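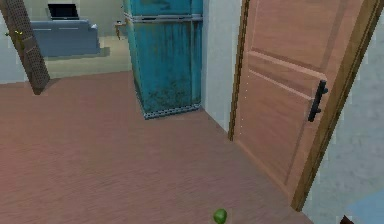

Clavthorpe Home Energy Retrofit, progress report for the spring reporting period
Prepared for the Dhillon Fund by Deepak Pant, program manager

1. Status

The program is on schedule for the audit work and behind schedule for the installation work. By the end of April, 183 homes had received a full energy audit. The grant agreement called for 100 at this stage. Installation has started in the first two streets and has not started in the third, where the owner of the rental units has yet to sign the access form.

Spending to date is within the approved budget. No transfer between budget lines is requested in this report.

2. Audits

Each audit consists of a blower door test, an attic and crawl space inspection, a combustion safety check where gas is present, and plug-level metering of the larger appliances for one week. Bo-ram Do wrote the test procedure and reviews every file before it is closed.

Air leakage was higher than the planning estimate in most of the single-story homes. The main paths are the attic hatch, the plumbing openings under kitchen sinks, and the gap between floor and baseboard on exterior walls. All three can be sealed with low-cost materials during the same visit. The planning estimate had assumed that windows would be the larger source — they are not, except in the homes with original sash units.

Appliance metering has taken more staff time than expected. The Flareck meters lose their stored readings if the home loses power, and two neighborhoods had outages during the test week. Those homes were metered again. The field team now downloads the readings midweek as well as at pickup.

Older refrigerators remain a large share of base load in the homes that have them. Replacement is not an eligible cost under the current agreement. Households have been given the utility rebate form and a copy of their own meter readings.

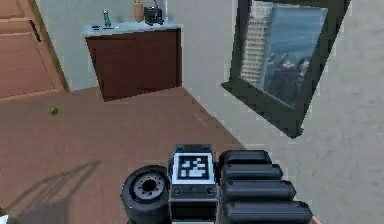 3. Installation

Attic insulation and air sealing are being done by Fimska under the contract approved last fall. Work is inspected before the crew leaves the site, and a second blower door test is done on the same day. Four homes failed the first inspection, in each case for missing baffles at the eaves. The crew corrected them at no charge to the program.

The delay in the third street affects the sequence of work but not the total. If access is granted by the end of next month, the crew can move there directly. If it is not, we propose to substitute homes from the waiting list, which would need written consent from the Fund.

4. Data

Audit files are now held in one database with a fixed set of fields. Earlier files were kept as spreadsheets and used different units for leakage — some in air changes per hour, some in cubic feet per minute. All have been converted and checked against the original test printouts. Utility bills are still being collected on paper from households that do not have online accounts.

5. Next period

Complete installation in the first two streets.
Resolve access to the third street or submit the substitution request.
Start the post-installation metering in homes finished before summer.
Send the Fund a draft of the savings calculation method for comment.

Questions on test results should go to Bo-ram Do. Invoices and the expense ledger are being sent separately.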